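Counting Speakers, Again

The Zasance Fund has sent out its yearly figures for the Sorneck language program, and the number at the top of the page is 1,489 "active learners." I have read the report twice and still can't tell what a learner has to do to be called active. Page 14 says the figure covers anyone who "engaged with a learning resource." As far as I can make out, opening the word-a-day email is enough.

Compare that with the evening class in Irkthorpe, which Olga Pereyra has taught since it had a room with no heat. She has 18 people on her list. They can argue in Sorneck, tell a joke in it and complain about the bus. The class gets one line in the report, and Olga's name is spelled wrong in it. 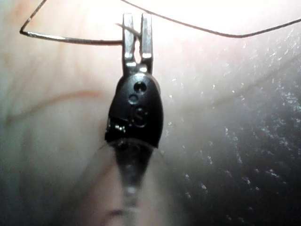 The report's favorite word is "connection," and it gets used for everything from a shared video to a grandmother teaching a child to count. I'd like a stricter meaning. A small black housing hooked onto a thin wire by a metal fork is a connection you can point to, and I would ask the same of a language program: who is talking to whom, and in what language? Ieuan Pugh put that to the fund in January and was told that household use is "outside the scope of the current framework." He asked what was inside it and got a link to the app.

The app may be fine. Erzsébet Lakatos likes the recordings, and she is hard to please about vowels. But the fund wants to print 200 posters to promote it, while the second reader for children has been waiting on a printer's bill for more than a year. Ysaline Leclerc finished the drawings long ago.

The fund is taking written comments until 23rd October. Mine will ask for a plain count of homes where Sorneck is spoken at the table, even if the answer is embarrassing. Send yours to Cristóbal Olivares at the Yáñez reading room, and keep a copy.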